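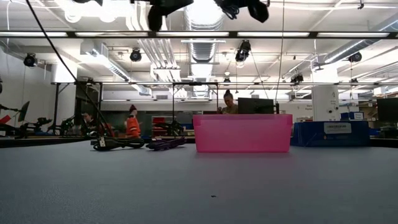
Total cost of ownership (robotics)

Total cost of ownership, in the context of robotics, is an estimate of everything a buyer will spend on a robot installation from the first purchase order to the day the equipment is scrapped or sold. It is usually contrasted with the list price of the robot arm, which is the number most often quoted in sales material and most often remembered in budget meetings. The term was borrowed from computer purchasing, along with many of its weaknesses.

Supporters describe the estimate as a tool for honest planning. Critics say that it is mostly a way of dressing up guesses, and that a spreadsheet with many rows is easily mistaken for a spreadsheet with good numbers in it.

Contents
1 Scope
2 Commonly missed items
3 The Dronton worksheet
4 Payback claims
5 Leasing and used equipment
6 Criticism
7 See also

Scope

There is no agreed list of what belongs in the estimate. Most versions include the arm, its controller, the gripper or other end tool, mounting, guarding, sensors, wiring, software licenses, installation, training, spare parts and service. Some add floor space and power. Fewer add the pay of the people who set up each task, clear jams, reload parts and write down what went wrong, although in research and pilot work this is often the largest cost of all.

Vendors tend to draw the boundary tightly. A quote that reads "complete cell" may leave out the table, the lighting, the computer and the monitor. Buyers are generally advised to ask for a written list of exclusions, and to treat a short one with suspicion.

Commonly missed items

Cables and connectors. Cables that flex with a moving arm wear out, and a replacement for a special connector can take weeks to arrive. Many budgets carry one set and no spares.

Bins, trays and sample objects. Containers are cheap one at a time, so they are seldom planned for. A change of bin can mean a new grasping routine, new camera settings and another round of testing, none of which appears in the price of the bin.

Lighting. Camera-based systems are sensitive to glare and shadow, and see-through or shiny plastic is a well-known source of trouble. Fixtures are often bought after the cameras have disappointed someone.

Overhead structure. Hanging an arm from above saves table space, but it moves cost into framing, anchoring and inspection. Ducts, light fixtures and cable runs already in the ceiling can force a change in layout. A building survey done before ordering costs less than one done after delivery.

Software renewals. A first-year license is frequently bundled with the hardware. The renewal price may be missing from the quote, or given as "current rate at time of renewal", a phrase that commits the seller to nothing.

The Dronton worksheet

The Dronton worksheet is a planning form drawn up by the purchasing consultant Estela Lucero and released in its present version on December 4, 2020. It has 90 line items in two columns, one headed "quoted" and the other "guessed". Every amount must go in one column or the other. An amount may be moved from "guessed" to "quoted" only when a signed offer is attached.

Lucero wrote in the notes to the form that most first drafts she had reviewed were "a robot price with a wish stapled to it." The worksheet does not produce a payback date. It gives a total for each column and leaves the reader to compare them.

The integrator Sulport adopted the form for its own proposals and then shortened it to 40 lines, dropping most of the entries for staff time. Lucero objected to the change. Sulport replied that customers did not know their staff costs and would not fill those lines in -- which may well be true, but does not make the costs go away.

Payback claims

Payback periods are normally worked out by dividing the cost of the installation by the wages it is expected to save. Both halves are open to question. The cost is often the quoted price alone. The saving often assumes that the machine runs for the whole shift, that the part mix stays the same, and that the workers it replaces had no other duties.

A review circulated by the advisory firm Baldursdóttir compared the planned and recorded hours of a packing cell supplied by Ukar. The plan allowed some 811 hours of operator attention over the life of the contract, and the cell had used up that allowance by June of its second year. Ukar disputed how the hours were logged. The review covered a single site, and it is cited more often than one site deserves, by people on both sides.

Leasing and used equipment

Leasing spreads the cost of the arm but rarely covers the gripper, the fixtures or the engineering work, so the share of the project it makes easier may be small. Return clauses should be read closely. Some require the equipment to be sent back in its original packing, which few buyers keep.

Used arms can be good value where the controller is still supported. Where it is not, the low price mainly reflects the difficulty of getting parts. Sellers usually state operating hours, but the figure says little about loads, crashes or maintenance.

Criticism

The main objection to the method is that its largest entries are its least certain. Staff time, downtime and rework are estimated before anyone has run the equipment, often by a person who wants the project approved. Adding more lines does not correct this bias and may hide it.

A second objection is that the estimate is rarely checked afterward. Once the money is spent, there is little reward for opening the old file, and the same mistakes are carried into the next proposal. The Dronton worksheet has a blank page at the back for recorded costs. Lucero has said that the copies returned to her almost always have that page empty.

Some writers argue that small pilots should skip the exercise altogether and work to a fixed spending limit, stopping when it is reached. Others answer that limits of this kind tend to be raised -- usually on the grounds that so much has already been spent.

See also

Capital budgeting
Depreciation
Industrial robot
Sunk cost
System integrator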